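Ticket: arm rules, bench 2, Skirkham workshop
Opened by: Gregor Nisbet
Status: open
Logged: 12 May 2020

Hiya all, me again! I've been trying to get the bench arm to pass our Giltero good practice sheet, and it keeps tripping up on rule 4 (start every run from the same rest position). The log puts the rest pose out on 70 of the last 300 runs, which is miles too many. So I went back to basics and set the plate out by the book: one hex piece, well clear of the target, and the four red corners marking where it has to go. 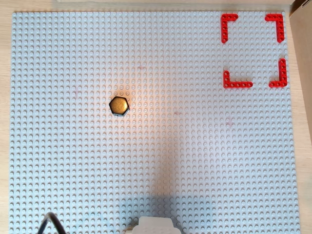 Start layout, hex piece left of the red corners.

Things I've tried so far:

Step 1. Checked the cable rule. The sheet wants enough slack at every joint for a full swing, and nothing that can snag on the studs. There's a fair old bit of cable looping round this arm (the red and black one arcs right over by the servo), so I'd like somebody else's eyes on it before I start tying things down.

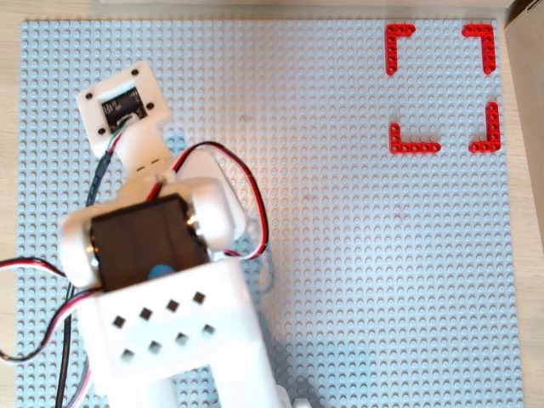 Step 2. Went through the rest position settings. Plotville's template says to wait 2000 ms before the arm is called parked, and ours had been left at 300. Changed it, saved it, wrote it on the sheet like a good lad!

Step 3. Put the "target clear" check back in. You're meant to look inside the red corners before every single run and tick the box, even if you only looked a minute ago.
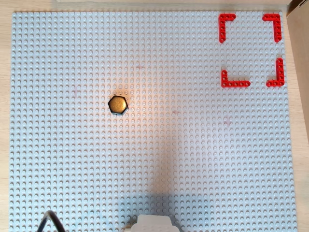

I'd also like to tighten the wording on rule 4, as "roughly parked" could mean anything (I've read it three different ways myself). Could we give it a proper tolerance before the July review? Leaving this open until I've done another 70 runs on the new setting, and I'll paste the log in underneath.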